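July
By the Hedby textiles desk

Wash labels: what changes at Jeserport

The Jeserport laundry has revised its sorting rules for outer layers and mid-weight tops. The previous rules dated from the opening of the site and took no account of mixed fabrics — cotton with elastane in particular — which now make up more than 37 per cent of items received.

Under the new scheme, garments are sorted by the lowest temperature given on any sewn-in label. Where the label is missing or cannot be read, the item goes into the 30-degree load. Tumble drying of anything with elasticated cuffs or hems is limited to the low setting, as repeated high heat shortens the life of the elastic. Metal zips are to be closed before washing.

The Liapis tag system stays in use. Tags numbered up to 391 remain valid; higher numbers will be reissued on the Forkix stock, which has a stronger adhesive and tolerates three times as many cycles. Customers with older tags need take no action. 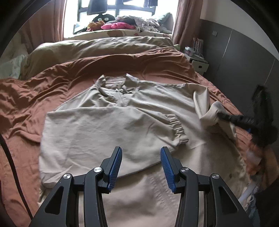 Half-zip top in beige, with gathered elasticated cuff.

Drop-off times are unchanged. Repairs to zips and cuffs are still handled at Hedby and add two working days. Replacement pullers are held in two sizes only; other sizes are ordered in.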